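FOR IMMEDIATE RELEASE
8/22/22

Miseo Launches the Fitton Rower, a Rowing Machine for People Who Have Already Owned One

Home fitness company Miseo today announced the Fitton, a folding magnetic rower for apartments, spare bedrooms and the corner of the den where the last rowing machine went to hold sweaters. The Fitton goes on sale today through the Miseo website and selected sporting goods stores at a price of $700. Customers who ordered during the early sign-up period in March will pay $500, and have been very patient.

The Fitton has 8 levels of resistance. Earlier Miseo test models had many more, and the company found that people tried the lowest, tried the highest, made a noise, and settled somewhere near the bottom for the rest of their lives. The new machine spaces its levels far enough apart that a rower can feel the difference between them without consulting the screen.

"We spent a long time asking people why they stopped rowing," said Cristóbal Núñez, head of product at Miseo. "Mostly they said their back hurt, the seat hurt, or the dog hated it. We have fixed the seat. We have done a fair amount about the back. The dog is a matter for each household."

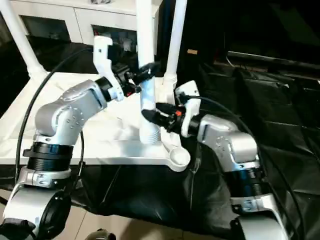

The seat in question is wider than the one on Miseo's previous rower and sits higher off the floor, so that getting on no longer resembles climbing into a canoe and getting off no longer calls for a second person. The footrests turn slightly as the knees bend and take shoes from small children's sizes up to the sort normally bought by mail. The handle has a mild bend in it and a soft grip that can be pulled off and washed. Miseo recommends washing it. Miseo would like to recommend this again.

Resistance is magnetic, so the loudest part of the workout should be the person doing it. Downstairs neighbors were invited to comment during home trials. One wrote to ask whether the tester had moved out.

The screen shows time, distance, strokes per minute and an estimate of calories burned. The estimate is on the modest side. Núñez said the company had considered a more generous figure, of the type that awards a slice of pie for sitting down, and decided it could live without the goodwill. The screen runs on ordinary batteries, needs no account, and will not ask anyone to join a community.

For those who do want company, the Fitton works with Flutia, Miseo's optional coaching app. Flutia offers guided sessions in four lengths, the shortest of which was designed for mornings when the choice is between a short session and none. The coaches speak in normal indoor voices. They can also be turned off, in which case the app simply counts strokes and keeps its opinions to itself. All sessions in the first version of Flutia are included in the price of the machine.

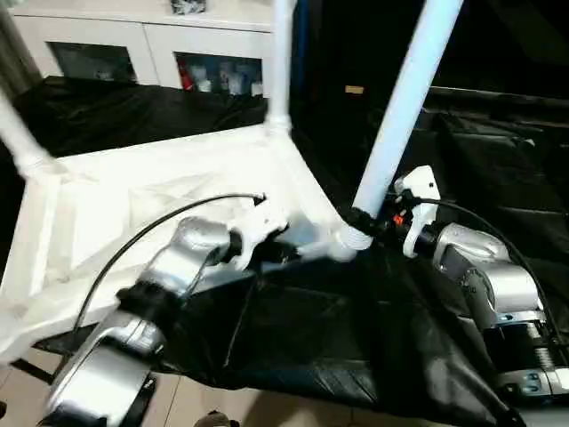

A white folding frame on black cloth, between two robot arms.

Storage was the other common complaint, and the Fitton folds at the middle and stands on end. Wheels at the front let one adult roll it to a closet. Whether there is room in the closet is something Miseo urges buyers to check with a tape measure before ordering, and not with their arms held apart in the store. Full measurements, folded and unfolded, are on the product page and on the outside of the box.

Assembly takes 4 bolts and one wrench, and the wrench is supplied. The instructions have been rewritten from scratch following feedback on the previous set, much of which cannot be quoted in a press release. Each bolt is now drawn at actual size, and the step that used to come last, and that everyone wished had come first, now comes first.
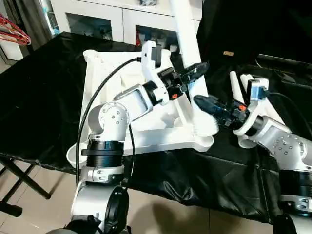 Alongside the rower, Miseo is introducing the Osagie floor mat, a dense rubber mat cut to the length of the unfolded machine with a little left over at each end. It protects wood floors, quiets the seat rail and gives the rower somewhere to lie down afterward. The Osagie is sold separately. The company is aware of how that sounds.

The Fitton comes with a two-year warranty on parts and a lifetime warranty on the main rail. Returns are accepted for 60 days in any condition short of painted. Replacement seats, grips and foot straps will be stocked for as long as the model is sold.

About Miseo
Miseo makes rowers, bikes and mats for use at home by people with jobs. The company sells online and through independent sporting goods stores.

Press contact
Review machines can be requested through the press page on the Miseo website. Please allow for stairs when giving a delivery address.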